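Keep the planner boring

Mwangi Athumani
31 May 2019

Most of the arguments I have had about bin picking this year have been about the grasp network. Which one we use, how big it is, what it was trained on. I think we are arguing over the wrong part of the stack. The code that decides what happens after a grasp has been chosen is where our time goes, and it gets the least care.

At Grandham we run our picking software, Toma, on an industrial arm over a pair of metal bins. In February I went through the logs of 78 failed picks and sorted them by hand. I had expected bad grasps. In 60 of them the grasp point was fine, and I would have chosen it myself. The failure came later. The planner returned a path that swung the wrist too near a bin wall, or the collision check used an old point cloud, or the gripper was told to close before the arm had settled.

None of that is exciting work. You can't put a settling timer in a talk. But a grasp score of 0.9 means very little if the message carrying it arrives after the world has moved on, and ours often did.

My colleague Musyoka Ogola disagrees with me, and his case deserves a fair hearing. He says a better network would pick grasps that are easier to reach, so the planner would have less to do. He has a point with objects in the middle of a bin. Close to a sloping wall I don't believe it. The network scores what it sees from the camera, and it has no idea how much room the hoses and the wrist need. We could teach it, with a great deal of data. Or we could model the hoses properly in the collision checker, which took me 2 days.

There is also the matter of being able to read what went wrong. When a planner fails, I can replay the query and step through it. We wrote a small replay tool called Flovon for this, and it has paid for itself many times over. When the network fails, I get a heat map and an opinion.

So my view is a simple one. Stamp every message with the time the camera fired, and throw away anything stale. Keep the planner slow and dull until it stops surprising you. Log the whole query - the scene, the start pose, the goal and the seed - and not just the answer. After that, by all means train a bigger model. I'll help with the labelling.
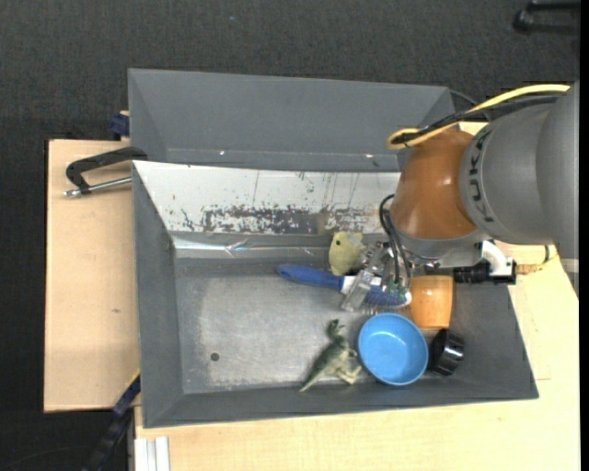 2 min read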